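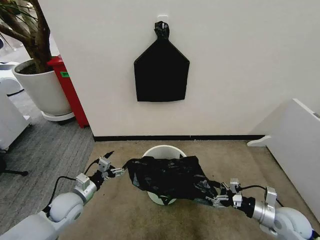
My grandmother kept bees, my mother kept African violets, and I, after a long stretch of keeping nothing alive but a sourdough starter (and that only barely), have started keeping house. I mean really keeping it, the old way, with a day for the sheets and a day for the floors, and a little notebook in the kitchen drawer where I write it all down.

The notebook was Laimutė Paju's idea. Laimutė lived across the hall from us when I was first married, and she had the calmest apartment I have ever walked into. It wasn't fancy. The sofa was older than I was and the curtains had been let down at least once, you could see the old hem line. But you came in and your shoulders dropped. I asked her once how she did it with three boys and a job at the pharmacy, and she pulled out a school notebook with a green cover and showed me. One small job a day, written in pencil, and if the day got away from her she just rubbed it out and wrote it on the next page. No guilt at all! I was twenty-six and I thought it was the saddest thing I'd ever seen. I have thought about that notebook nearly every week since.

So in December, when the tree was half up and I couldn't find the scissors for the fourth time in one afternoon, I bought a notebook of my own. Mine is blue, because the store was out of green.

The first few pages are terribly ambitious. "Wash all windows." "Sort photographs." Well, I have been sorting those photographs since my father died, and there are 1,774 of them in the two big boxes alone (my cousin Zane scanned that lot for me, so we have an exact number, bless her). I sat down on the floor with the first box and by suppertime I had sorted exactly one picnic. I did learn that my aunt once owned a motorcycle, so I don't count it as wasted.

After that I got smaller about it. Wipe the light switches. Empty the bathroom drawer. Wash the dog's blanket. I set the oven timer for 30 minutes and when it rings I stop, even if I'm in the middle of a shelf, which drove my husband up the wall at first, and now he does it too. He did the entire spice rack last week and found a jar of caraway that moved here with us from the old place. He wanted to keep it. We did not keep it.

My friend Reet says she could never do this, she would rather let it all pile up and then clean like a tornado with the radio on, and I do see the appeal. Her house is lovely in the hours right after the tornado. We argue about it over the phone while we each fold our laundry, and neither one of us has budged an inch.

Yesterday's page just said "linen closet, top shelf only." I found my grandmother's beekeeping veil up there, folded inside a pillowcase, with her initials stitched on the band. I had been sure my brother had it. I've put it on the hook by the back door for now, and tomorrow's page says to call him.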